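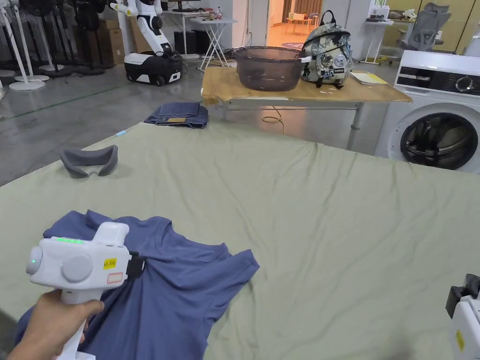
*Recolha de demonstrações de dobragem com garras manuais. O dispositivo em primeiro plano tem a etiqueta "kit 208".*

# Dobrar sem robô: como se recolhem exemplos para uma máquina que aprende

**Por Braulio Ayala** | 2019-12-05

Uma demonstração de dobragem começa com a camisola amarrotada. O operador pousa-a sobre o pano verde, pega nas duas garras manuais, espera pela confirmação da gravação e executa a tarefa até ao fim: esticar, alinhar as mangas, dobrar, alisar. Depois desfaz o resultado e recomeça, com outra disposição inicial.

No laboratório da Stillemum, este ciclo ocupa a maior parte do dia de trabalho. O projeto chama-se Grilis e tem por objetivo treinar uma política de controlo para manipulação de têxteis domésticos. O conjunto de dados conta, à data de fecho desta edição, 3.022 demonstrações gravadas, das quais 2.228 passaram na revisão e estão disponíveis para treino. As restantes foram rejeitadas ou aguardam nova anotação.

## A garra separada do braço

A opção técnica central do Grilis é recolher os dados sem braço robótico. Na teleoperação convencional, uma pessoa comanda o robô à distância e o sistema regista as posições das articulações. O método produz dados diretamente compatíveis com a máquina, mas é lento e prende cada sessão a um equipamento caro. Com a garra manual, o operador move a ferramenta com o próprio braço, e o que fica registado é a trajetória da extremidade, a abertura das pinças e o vídeo sincronizado.

«O tecido é sensível à velocidade», explica Mehrangiz Mahmoudi, responsável pela aquisição de dados. «Em teleoperação, as pessoas abrandam e deixam de usar a inércia do pano. Um lençol sacudido no ar fica plano num gesto. Pelo comando remoto, esse gesto quase não aparece nos registos.»

O custo surge mais adiante. Uma trajetória humana pode passar por posições que o braço do robô não alcança, ou exigir acelerações acima dos limites dos motores. Cada gravação é por isso submetida a um filtro cinemático, que verifica se o percurso pode ser reproduzido pela plataforma de destino. As que falham num troço curto são recortadas; as outras saem do conjunto.

## Variação controlada

As peças em uso são correntes: T-shirts de manga curta, calças de ganga, toalhas. Macario Serrano, que desenhou o protocolo, organizou a recolha em 4 famílias de tarefas: estender, dobrar, empilhar e transferir para um recipiente. Dentro de cada família, o estado inicial é sorteado antes da gravação. A folha de sessão indica a peça, a orientação do decote ou da cintura e o grau de desordem pretendido.

O sorteio foi introduzido em fevereiro, depois de uma análise interna ter mostrado que os operadores largavam a roupa quase sempre da mesma maneira. A política treinada com esses dados resolvia bem as configurações habituais e falhava quando a gola ficava virada para baixo. Foram arquivadas 400 demonstrações desse período, que servem hoje apenas para testes de regressão.

A envolvente da mesa recebe menos controlo. Os objetos pousados nas superfícies vizinhas mudam de sessão para sessão, e a equipa decidiu não os retirar. Serrano considera que um fundo uniforme leva o modelo a depender dele.

## Revisão e rejeição

A revisão cabe a Guadalupe Aguirre e é feita sobre o vídeo, a par do gráfico de abertura das pinças. Os motivos de rejeição mais frequentes são a perda de localização da garra, a oclusão prolongada do ponto de contacto e a intervenção direta dos dedos no tecido. Este último caso é eliminatório, mesmo que dure uma fração de segundo: o modelo veria o pano mover-se sem que a ação correspondente constasse do registo.

Já os erros recuperados são mantidos. Se a pinça falha a costura e o operador volta a apanhá-la, a sequência recebe uma anotação própria e segue para treino. «Um conjunto só com execuções limpas ensina muito pouco sobre o que fazer a seguir a uma falha», diz Aguirre.

Os critérios de dobragem continuam em discussão. Duas pessoas dobram a mesma T-shirt por ordens diferentes, e a média de dois métodos válidos pode ser um movimento inválido. O Grilis fixou uma sequência por tipo de peça para as mangas e deixou livre a dobra final. Montserrat Salinas, da Droltbridge, parceira do projeto na avaliação, defende que a sequência seja libertada por completo e que a arquitetura do modelo absorva a diferença. O ensaio comparativo entre as duas versões está previsto para a próxima fase, com as mesmas peças e os mesmos operadores.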